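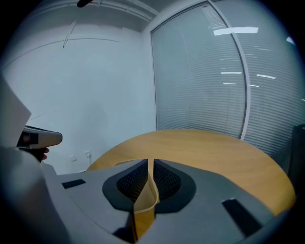 Cleaning and oiling a round oak-colored table top

Applies to wooden tops finished with hardwax oil. Do not use this method on lacquer or varnish – oil will not soak in and stays tacky.

What you need
Kleinschmidt wood soap
Fanow hardwax oil, clear
Two lint-free cloths
Sanding pad, 240 grit
Painter's tape

Before you start
Pull the table away from the wall so the full rim can be reached. Unplug any cable that hangs near the edge and tape it up out of the way. Keep water away from wall sockets.

Cleaning
1. Wipe off dust with a dry cloth.
2. Mix 13 ml of soap into 1000 ml of lukewarm water.
3. Wash with a wrung-out cloth, following the grain. Do not work in circles, even on a round top.
4. Wipe with clean water and leave to dry overnight.

Oiling
1. Sand lightly with the grain. On the rim, use hand pressure only. The curve wears through quickly.
2. Remove all dust.
3. Apply a thin coat of oil from the center outward, then do the rim.
4. After 15 minutes, wipe off whatever has not soaked in.
5. Let it cure for 24 hours before use, longer in a cold room.

Lay used cloths flat outdoors to dry. Oily cloths left in a heap can catch fire.

The Pollov top (item 162) ships unfinished and needs a second coat the next day.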